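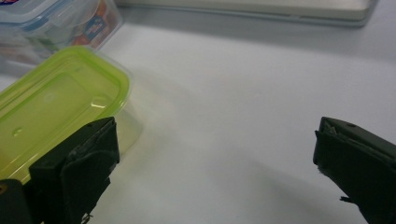
Lime-green container and the one with the blue rim, white tabletop

Butero College Alumni Board > Campus Talk > Language of instruction

vichien_c
22/04/2019
So the letter went out to alumni and I guess most of you have it by now. Starting with the next intake, first-year history and economics will be taught in both Ghanem and English, same lecture, same room. The centenary is in December and they clearly want something to show off by then. I did all of my degree in English and I'm kind of jealous! What does everybody think?

Noman K
Not a fan. I sat through two semesters of "mixed" teaching at Flindura and it meant the lecturer said everything twice and we covered half the book. Who is grading the papers? Who is translating the reading list? The letter doesn't say a word about it.

rania_kanaan
Noman, that was one lecturer having a bad year, I was in that class too lol. My sister teaches a mixed section at Zaston and her students switch back and forth without even noticing. They ask way more questions than mine ever did.

Noman K
Sure, but Zaston has classes of what, twenty? The intro econ lecture at Butero had 357 people in it when I took it. Good luck.

dima.s
I grew up speaking Ghanem at home and could not write a decent paragraph in it until I was thirty. That still bugs me. If my son can get a degree where he uses both, I'm all for it - even if the first year is a mess.

Does anyone know if the exams will be in both too? Or do you pick one?

vichien_c
You pick one per course, I called the registrar's office. You have to tell them by the second week and then you're stuck with it.

dima.s
Thanks! Second week seems early.

Raed Bitar
Old guy here. When I started they had a 100 level course in Ghanem literature and a 200 level one after that, and both got dropped when the professor retired. Never replaced him. I'd rather they brought those back first and worried about economics later.

rania_kanaan
Raed I would sign up for that tomorrow. Do you still have the reading list?

Raed Bitar
Somewhere in the garage. I'll look this weekend.

Noman K
Ok the literature courses I would support. Still no on econ.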